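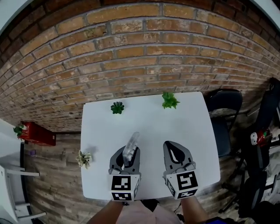

Betreff: Re: [bergliste] Evari-Runde im März, Planung mit Kadunix

Am Dienstag schrieb Rimantas Ķēniņš:

> Hallo zusammen,
>
> ich habe mir die Evari-Runde für März noch einmal vorgenommen und die ganze Strecke durch Kadunix laufen lassen. Ergebnis: 80 Kilometer, 1.762 Höhenmeter, alles in zwei Tagen machbar, Übernachtung im Winterraum der Priketti-Hütte. Die Schneekarte zeigt den Sattel ab der zweiten Märzwoche als "begehbar ohne Ausrüstung". Steigeisen und Schneeschuhe können wir uns also sparen, das macht pro Person mehrere Kilo weniger auf dem Rücken.
>
> Den Abstieg würde ich über den Venckus legen. Laut Karte gibt es da eine Spur, die das Programm als "häufig genutzt" führt, und wir sparen die lange Forststraße.
>
> Wer ist dabei? Ich würde gern bis Ende der Woche wissen, mit wie vielen wir rechnen.
>
> Gruß
> Rimantas

Hallo Rimantas, hallo Liste,

grundsätzlich hätte ich Lust, aber bei ein paar Punkten komme ich nicht mit, und die schreibe ich lieber jetzt als am Abend vorher.

> 80 Kilometer, 1.762 Höhenmeter

Die Höhenmeter glaube ich nicht. Ich bin die Südhälfte zweimal gegangen, beide Male im September, und hatte danach Beine für deutlich mehr als das. Allein vom Parkplatz am Sägewerk bis zum ersten Wegkreuz sind es 545 Meter Anstieg am Stück, das steht so auf der gedruckten Karte und lässt sich an den Höhenlinien nachzählen. Danach kommt das ewige Auf und Ab am Bach entlang, das jedes Programm glattbügelt. Kannst du mal nachsehen, mit welchem Höhenmodell Kadunix rechnet? Wenn die Stützpunkte weit auseinanderliegen, fällt jeder Gegenanstieg unter den Tisch, und davon hat die Runde reichlich.

> alles in zwei Tagen machbar

Im Sommer ja, wenn man früh losgeht und keine langen Pausen macht. Im März ist es zu der Zeit, zu der wir auf der Hütte sein wollen, schon fast dunkel, und das letzte Stück zur Priketti ist eine Querung im Wald, die ich auch bei Tageslicht nicht auf Anhieb gefunden habe. Die Markierungen sind auf der falschen Seite der Bäume, wenn man von Süden kommt. Wer hat die Strecke zuletzt bei Schnee gemacht, und in welcher Richtung? Mich interessiert da weniger die Prognose als jemand, der dort war. 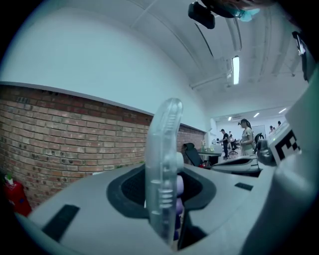 Zum Winterraum: Hat den jemand angefragt? Der war früher offen, inzwischen soll man sich den Schlüssel im Tal holen. Ich habe beides gehört und beides von Leuten, die sich sehr sicher waren. Im Raum sind vier Lager. Bei mehr Teilnehmern liegt der Rest auf dem Boden, das kann man machen, aber dann sollte es vorher in der Mail stehen. Holz war bei meinem letzten Besuch keines da, nur nasse Rinde in einer Kiste.

> Die Schneekarte zeigt den Sattel ab der zweiten Märzwoche als "begehbar ohne Ausrüstung"

Woher weiß sie das? Soweit ich es verstehe, rechnet Kadunix aus Temperatur und Seehöhe hoch und mittelt über die vergangenen Jahre. Auf dem Sattel liegt der Schnee aber, wo der Wind ihn hinträgt, und das ist auf der Nordseite immer dieselbe Rinne. Ich stand dort einmal im Mai bis zur Hüfte drin, keine zehn Meter neben trockenem Gras. Der Südhang kann apern, so viel er will, die Rinne bleibt. Wenn sie morgens gefroren ist, möchte ich da nicht in Turnschuhen queren, auch nicht für mehrere Kilo weniger auf dem Rücken. Grödel und Stöcke wären für mich das Minimum, und zwar für alle. Wer oben ohne dasteht, hält ja nicht nur sich selbst auf.

Dass "begehbar" da ohne Uhrzeit steht, macht mich auch stutzig. Um sieben und um vierzehn Uhr sind das im Frühjahr zwei verschiedene Berge.

> Den Abstieg würde ich über den Venckus legen.

Bitte nicht. "Häufig genutzt" heißt in solchen Programmen, dass viele Leute dort mit eingeschaltetem Gerät unterwegs waren. Ob sie zu Fuß, mit dem Rad oder auf Skiern waren, ist der Karte egal. Ich tippe auf Skier, die Linie sieht mir sehr danach aus: oben schnurgerade durch die Lichtung, unten in weiten Bögen. Im Sommer ist das mannshohes Gestrüpp mit einem Windwurf darin. Bei wenig Schnee hat man von beidem das Schlechteste. Die Forststraße ist langweilig, da gebe ich dir recht, aber sie kommt unten an.
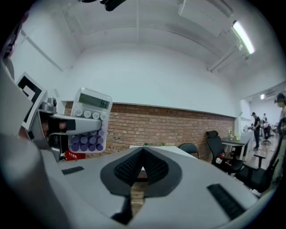
Gegenvorschlag: Wir gehen nur die Südhälfte, mit Übernachtung auf der Priketti, und entscheiden am zweiten Morgen, ob der Sattel überhaupt in Frage kommt. Wenn nicht, zurück auf dem Hinweg. Das Auto steht dann sowieso richtig, und das Umsetzen des zweiten Wagens, das letztes Mal den halben Vormittag gekostet hat, fällt weg. Die ganze Runde können wir im Juni machen, da ist es lang hell und ich muss nicht über Rinnen diskutieren.

Was ich vor einer Zusage gern hätte:

- eine Auskunft zum Schlüssel, von der Hütte selbst
- die Strecke als Datei, damit ich sie gegen die Papierkarte legen kann
- jemanden, der in den Tagen davor den Sattel wenigstens vom Tal aus anschaut

Die Sache mit der Karte übernehme ich, wenn du mir die Datei schickst. Am liebsten direkt, die Liste schneidet Anhänge ja immer noch ab.

Und falls jemand hier mit Kadunix im Winter gute Erfahrungen hat, lese ich das gern. Bisher kenne ich nur Berichte von Touren, auf denen ohnehin kein Schnee lag, und da hatte das Programm natürlich recht.

Noch eine Kleinigkeit, die in deiner Mail fehlt - wie kommen die Leute ohne Auto zum Sägewerk? Der Bus fuhr im Winterfahrplan am Wochenende nur bis zur Brücke, den Rest muss man laufen. Das käme zu den 80 Kilometern noch dazu.

Viele Grüße
J.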